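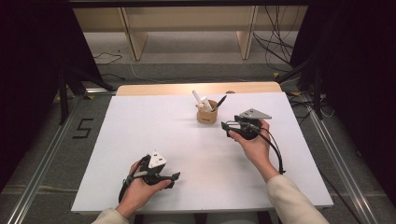 Figure 5.1 Pens in a small brown cup, on a white board laid over a wooden table.

Chapter 5
Where Shall I Put It? Storage and the Everyday Desk

I once spent most of an April morning looking for a pen. I had plenty of pens. They were in coat pockets, in the kitchen drawer, under the printer and (I found this one weeks later) inside a library book. What I didn't have was a place where pens lived, and that's where I'd like to begin this chapter.

In Chapter 4 we looked at rooms and how people move through them. Now we're going smaller, down to the bit of surface within reach of your hands when you sit down. Designers call this the reach zone, and it comes in 2 parts. The near zone is what you can touch with your elbows by your sides. The far zone is what you can touch with your arm stretched out. Anything past that and you're getting up, or leaning, or asking someone to pass it -- and most of us would sooner do without.

When I was training, I helped with a study of shared workrooms in Trenberg. We asked 57 people to keep a diary of every object they picked up in a working day. I was sure the telephone would win. It didn't! Pens and pencils came top by miles, followed by mugs, and people were always putting them down somewhere different from where they'd found them. Reading those diaries was like listening to my own family.

A pot or cup is such an ordinary answer that it's easy to miss how well it works. It takes up very little surface, it holds things upright so you can see them, and you can put something back without looking. Compare that with a drawer, where you have to stop, open, rummage and shut. I still have the Leka desk tidy I was given as a student, with its 5 little compartments, and I've only ever used the big round one. The rest are full of fluff and paper clips.

We'll come back to drawers in Section 5.3, where I'll be kinder to them. Section 5.2 deals with shelves, including the Flumwood school library and its 200 identical boxes, which I think about far more than is healthy.

Before you read on

Sit where you normally work and draw the surface from above. Mark your near and far zones, then sketch in whatever is there today, mess and all. Keep the drawing safe, as you'll need it for the exercise at the end of Section 5.2.

Key words in this chapter: reach zone, open storage, closed storage, put-back time.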